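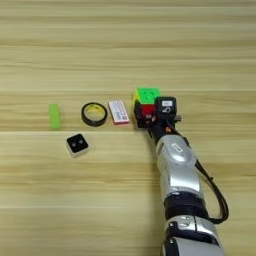 A small green block on a light wooden table.

When Osvaldo Portela opened his play group in Berneo, he had one room, two low tables and a box of toys that his own daughter did not want anymore. Now nine children come each morning, the youngest not yet two years old, the oldest almost four. I visited him in November, after the children went home for lunch, and we talked in the kitchen while he washed the paint cups.

I wanted to ask him first about the mornings, because many parents write to me that the mornings are the most difficult part with small children at home. He laughed at this.

"The morning is difficult for me also," he said. "At eight I have no plan that survives. I put out the materials the evening before, and I try to be in the room when the first child arrives, already sitting on the floor. If I am standing, they stay by the door with the coat on. I don't know why it is like this, but I have seen it for many years."

He does not use a timetable on the wall. In his first year he had one, with twenty minutes for songs, twenty minutes for the table, twenty minutes for the garden, and he kept to it very seriously. A colleague, Jailson Batista, came to help him for some weeks and asked why he was always looking at the clock.

"Jailson took the clock down and put it in the cupboard with the towels," Portela said. "I was quite angry with him. We did not speak very much that day. But then I saw a girl who was pouring rice from one bowl to another, and she did it for fifty minutes. With the clock, I would have stopped her two times."

How does he know it was fifty minutes, if the clock was in the cupboard? He showed me his wrist. He still wears a watch.

The rice is a thing he speaks about a lot. He buys it in the big bags from a shop in Kelton, the cheapest kind, and he changes it every month. He has tried dried beans too, but there was a boy who put beans in his nose, and after an afternoon at the doctor he gave all the beans away. For the children under three he now uses only water, and cooked pasta when he has time to cook it. Parents sometimes tell him it is a waste of food. He understands them, he said, and he doesn't have a very good answer. His grandmother would also not have liked it.

I asked him what a parent should buy who wants to begin at home with almost no money.

"A tray," he said at once. "With an edge, so things don't roll away. Then I would look in the kitchen. Spoons, a small jug, a sponge. The sponge is the best toy in my house. I had families who spent a lot on a beautiful set of materials, and the child wanted the sponge."

He is less sure about letters and numbers. Some of the families ask him to begin early with them, especially before the older children go to the school in Hunden. He used to refuse, and he had long discussions about it at the door. These days he is softer. If a child asks how to write her name, he writes it for her, large, on a piece of cardboard, and she can follow it with the finger or she can use it as a roof for her animals. Both have happened.

"I was too strict about not being strict," he said. "A mother told me this. She was right, but it took me until summer to tell her so."

There are also weeks when nothing works. He told me about one in the last winter when four children were sick, the heating was broken and he had prepared a theme about snow, with cotton and white paint. The children who came did not look at it. They wanted to sit under the table with a blanket and eat their crackers, and this is what they did, every day, until the heating was repaired. The cotton is still in a bag on top of the refrigerator.

"For the first two days I tried to save my theme," he said. "I made a snow song. It was a terrible song. On the third day I went under the table also."

Before I left I asked if he writes down what the children do. He has a notebook for each of them, but the entries are short. He let me read one page from the notebook of his neighbor's son, with the permission of the family Bezerra. It said: "Shoes off alone. Left shoe, then very proud. Did not want help with right shoe. Went outside with one shoe."

He dried the last cup and put it upside down on the windowsill. In the afternoon he had to go for more rice, and he asked me if I could drive him, as his bicycle had a flat tire. In the car we talked about the price of paint, and about my own son, who also refuses his shoes.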